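Bulldale Community Board > Around Town > Memorial benches on the river walk

millrace_jo
July 11, 2021
Has anyone walked past the veterans' benches since last night? I took the dog down before breakfast and 2 of them are tipped over, slats kicked out, and one of the little brass name plates is missing. It's the end by the footbridge. I called the non-emergency line and they took a report, but the guy sounded like he had a long list ahead of me.

tall_pete
Saw it too. My uncle's name is on one of those plates so I'm pretty steamed. His is fine, thank goodness, but still. Same thing happened to the flower tubs 3 years back and all we got was a sign.

simoes_fan
Kids. School's out, there's nothing to do, and the lights on that stretch have been dead since spring. Put a camera on the footbridge and be done with it.

millrace_jo
I don't love assuming it's kids. Could've been anybody coming back from the Jumstead side after the music let out. And I'd want the lights fixed before I'd pay for a camera.

simoes_fan
Fine, but lights didn't save the flower tubs. They were under a streetlight.

edie_m
Edith Mamani here, from the church across the road (most of you know me anyway). We have some 200 dollars left over from the pancake breakfast and I'd be glad to see it go to lumber. My late husband helped bolt those benches down, and I think the bolts were just old. If folks want to come by the hall and talk it over, I'll feed you. Rice and beans, and I'm making plenty!

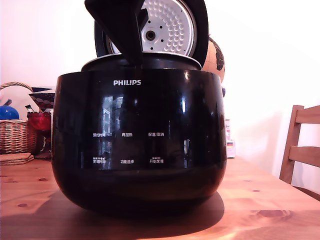 Philips rice cooker, lid up

tall_pete
Edith, I'm in. I've got a drill and a truck. Does anybody know what wood they used? It looked like cedar to me, but it's so gray now I can't tell.

rookwood
Hate to be the wet blanket, but it's town property. You can't just go down there with a drill. When we fixed the swing on Traltance Street we got a letter about it, and then they took the swing out altogether.

tall_pete
I remember that swing. It was held up with clothesline, though – a bench is a different animal.

rookwood
The letter didn't say anything about clothesline, Pete. It said liability. Call the parks office first, that's all I'm asking.

millrace_jo
I'll call them. If they say August I'm going to scream, but I'll call. Meanwhile could whoever goes by next pick up the loose slats? I stacked what I could under the big willow and I don't want them ending up in the river.

edie_m
Please look in the grass for the name plate too. It's the Simões one, second from the bridge. His daughter still comes down to sit there and I'd hate for her to find it like that.

simoes_fan
That's my grandfather's. I didn't realize it was his that got taken. Heading down now with a flashlight and a rake.

tall_pete
Give me 12 minutes, I'll meet you at the footbridge.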